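Matley wipe-clean tablecloth, 60 x 134
Reviewed by Jadwiga Ziółkowski, 24 Jul 2022

I didn't expect much from a tablecloth sold as "never needs ironing," and I was mostly right. It came folded into a tight square, and the creases were still there after 2 weeks on the kitchen table. Matley's leaflet says they drop out overnight. Mine didn't.

Coffee wipes off if you get to it fast. Beet juice left a pink shadow that took dish soap and a lot of rubbing. The hem is neat, I'll give them that, and it hangs evenly at both ends.

My old Drekdale cost less and lasted years, but they stopped making it in May. The Vultenen one I tried before this curled at the corners and smelled like a new shower curtain.

Would I buy it again? On sale, maybe. At full price I'd want one that lies flat.

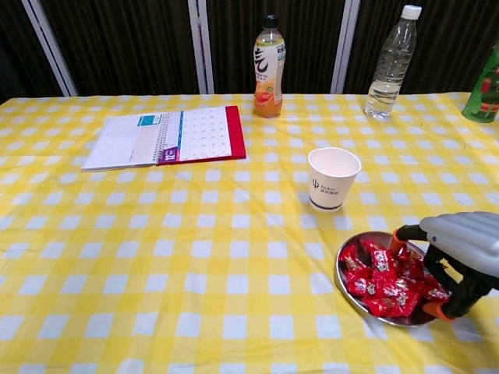

Two stars, and I may take one back if the pink returns.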